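The quote from Manduvberg ran to two pages, and Faustine Fleury read the second page first, because that was where they put the things they hoped she'd be too tired to reach.

*Annual service, per arm, 1,595. Travel not included.*

She wrote "per arm" on her pad and underlined it. The robot had two arms. She had asked on the phone whether it could be bought with one, and the man had laughed in a friendly way and said he'd get back to her.

"You're doing the face," said Marty.

"I'm reading."

"You read the second page first. Who does that?"

Marty ran the packing floor at Kaltthorpe and had wanted a robot since spring. He had wanted it the way he'd wanted the new labeling machine, which now stood behind the pallet racks with a tarp over it, and which Faustine had also paid for. He was a good manager. People stayed for him. But he went to trade shows, and he came back from trade shows with a tote bag and a plan.

"Come and watch it," he said. "They've got it going at Horlow until four. You can't budget for a thing you haven't seen."

"I budgeted for your labeling machine without seeing it."

"Well," said Marty. "There you go."

They took his car. It was July and the air conditioning made a noise, so they drove with the windows down and didn't talk much. She kept the quote under her bag so it wouldn't blow around. Kaltthorpe packed fruit boxes for offices: apples, pears, whatever else was cheap and looked nice under a lid. Twelve people on a line did it by hand, and they were fast, and in the fall there were never enough of them. That part of Marty's case was true. She had told him so in writing.

Horlow was a low building behind a tire shop. A young woman with a lanyard let them in and gave them each a bottle of water and a brochure. The brochure had the word "partner" on the front. Faustine put it in her bag with the quote.

"So what we're running today is a placing task," the young woman said. "It's close to what you'd be asking it to do."

"How close?"

"Sorry?"

"We pack 20 pieces to a box," Faustine said. "In paper. With the bad side down."

The young woman looked at Marty, who was already halfway across the carpet. "It's a first step toward that," she said.
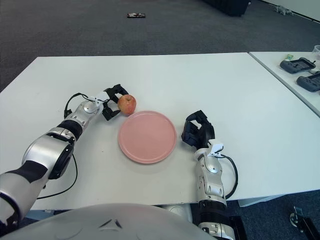

Faustine found a place to stand where she wouldn't be in anybody's way and looked at her watch. She had learned to do this from her father, who bought used tractors. You let the man talk, he used to say, and you look at your watch when the engine starts.

The left gripper closed on the apple. It was a careful movement, she would give it that. It lifted, waited, seemed to think the matter over, and set the apple on the plate. Marty breathed out like somebody at a christening.

"What was it waiting for?" she asked.

"It's checking its grasp," said the young woman.

"Does it always check?"

"It's learning to be more confident."

Faustine wrote down the seconds. She didn't write down "more confident." She had once had a boiler described to her that way.

"And the other hand, the one with the fingers. What does that do?"

"In this task it's in a ready position."

"So it's not doing anything."

"It's ready."

"But I pay service on it."

The young woman smiled and said that the sales team could walk her through the tiers. She said it pleasantly. She had probably been up since five. Faustine felt a little sorry for her and asked an easier question, about the voltage, and the young woman answered it well and at length.

They did it again. A technician in socks came and put the apple back on the table, turned it a little, stepped away, looked at it, and came back to turn it a little more.

"Why did he turn it?" said Faustine.

"Just resetting."

"He turned it twice."

"Faustine," said Marty quietly.

"I'm asking. Our apples come out of a bin. Will he be at the bin?"

The technician heard this and laughed, and then saw the young woman's face and stopped. He was the only person in the building Faustine thought she might hire.

It went well the second time, and the third. On the fourth the apple rolled off the gripper and across the table, and the technician caught it against his stomach. He'd done that before, you could tell. Marty said that was good to see, because now they knew they weren't being shown a trick. Faustine agreed that it was good to see and wrote down a four and put a line through it.

On the way home she had the pad on her knee.

"Go on, then," said Marty.

"Ask them for a month's rental. At our place, on our line, with our bins. If they say yes, I'll find the money."

"They don't do rental."

"They don't list rental. I want the price of a spare gripper too, and how long it takes to come. And who answers the phone in October."

He drove for a while. A truck went by with its load badly strapped, and they both watched it until it turned off.

"You liked it a bit," he said. "When it picked up the first one. I saw you."

"I thought it was gentle."

"So can I put that in the proposal?"

"You can put that I asked about the bins."

She did the figures again at her own desk, after the floor had gone home. With both arms under service, and the mat, and the fence the insurers would ask for, and a person to stand beside it turning apples, it came out worse than she had guessed in the car. With one arm it came out merely bad. There was a line on the second page she had missed, in smaller type than the rest: *Onboarding session, mandatory, 1,094.* She read it over and turned to the first page, which had a photograph of a family.

Then she opened the budget and made a new row under the labeling machine. She called it "Robot (rental, one month, if offered)." She left the amount blank and wrote Marty's name beside it, and under that, "ask who turns the apple."

Her phone buzzed while she was looking for her keys. It was the man from Manduvberg. He had good news about the single arm, he said. They could take the other one off for her, and there would be a small charge for removing it.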